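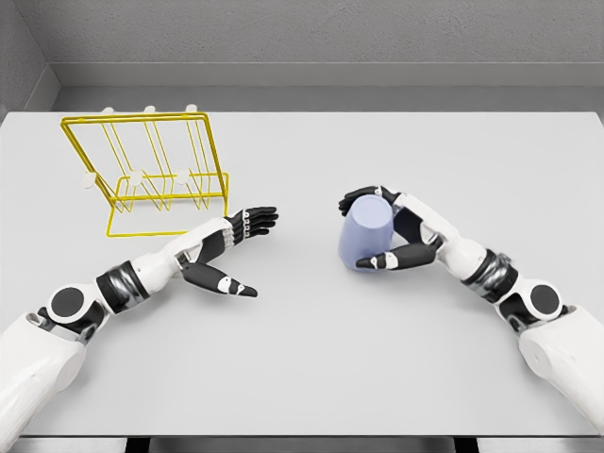 Yellow dish rack on a white table (render)

Re: [girnura-users] Seed phrase backup before the July switch

On 19 Apr 2023, a list member wrote:
> I have a small amount of coins in the Girnura wallet and
> I keep reading that we all need to move to the new version
> by July. Do I have to make a new seed phrase, or will the
> old one still work? Also, is it OK to keep a copy of it in
> my Altside cloud folder? It has a password on it.

Hi!

Your old phrase will still work, so don't panic. I moved over last weekend and all I did was install the new version, pick "Restore" and type my words in. The balance showed up after 10 minutes or so of syncing (my internet is slow out here in Hudton, yours may well be quicker).

Please don't put the phrase in the cloud folder though, password or no password. If anybody gets into that account they have your coins, and there's no help desk that can pull them back for you. I keep 2 paper copies, one at home and one at my sister's place – sealed up, and she's never asked what's in it. Pencil on decent paper is fine. Some folks here like the metal plates, but I never bothered.

One thing that did trip me up: the new version locks itself after 90 seconds, and I was still squinting at my own handwriting when it kicked me out. You can change that under Settings, then Security, but only once you're in. So have your words ready and readable before you start!

If you also have anything staked through Yau, unstake that first and wait for it to land in the main wallet. I didn't, and it took me 2 tries and a lot of muttering before the amounts matched up.

Oh, and send yourself a tiny test payment afterward. The fee is next to nothing and I slept better for it.

Shout if you get stuck, I'm on here most evenings.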